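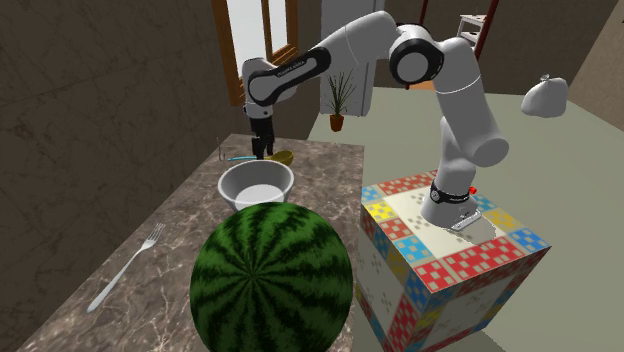

A reader in Plirnley wrote in after the last kitchen page to say that lemon juice had left dull rings all over her marble worktop, and was there any hope for it short of replacing the lot? There is, a bit! Those rings are etching (the acid eats the polish off the stone), so no amount of scrubbing will lift them. A marble polishing powder and a damp felt pad will bring back the shine on small marks, and deep ones want a stone restorer.

Far better to stop them happening, and it's easier than people think.

Everyday wiping
Warm water, a drop of washing-up liquid, a soft cloth, then dry it straight off with a tea towel. I do this twice a day and I love how it looks afterwards. Keep vinegar, limescale remover and cream cleaners right away from it, however good they are on your taps.

Spills
Wine, tomato, orange squash, anything sharp: blot, don't wipe, or you'll drag it further. I keep a big slate tray by the hob for bottles and jars and it has saved me more times than I can say.

Oil stains
My favourite, this one! Mix bicarbonate of soda with water to a paste as thick as yoghurt, spread it over the dark patch, cover with cling film and tape the edges down. Leave it for 36 hours, peel, rinse and dry. Old stains can need 2 goes, or even 4 for the one my chip pan left behind. 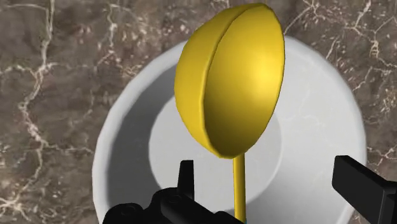
Turmeric is the other villain. It's a dye, so the bicarb paste only does half the job, and on pale marble I mix the powder with hydrogen peroxide instead (the weak sort from the chemist). Try a hidden corner first, and don't use it on dark stone at all as it can bleach.

Sealing
Drip some water on the worktop and have a cup of tea. If the stone has gone darker underneath when you come back, it wants sealing. I do mine every September, before the chutney starts. Thin coat, wait as long as the tin says, buff off every trace, and keep the kettle off it overnight.

Page last changed 16 February 2018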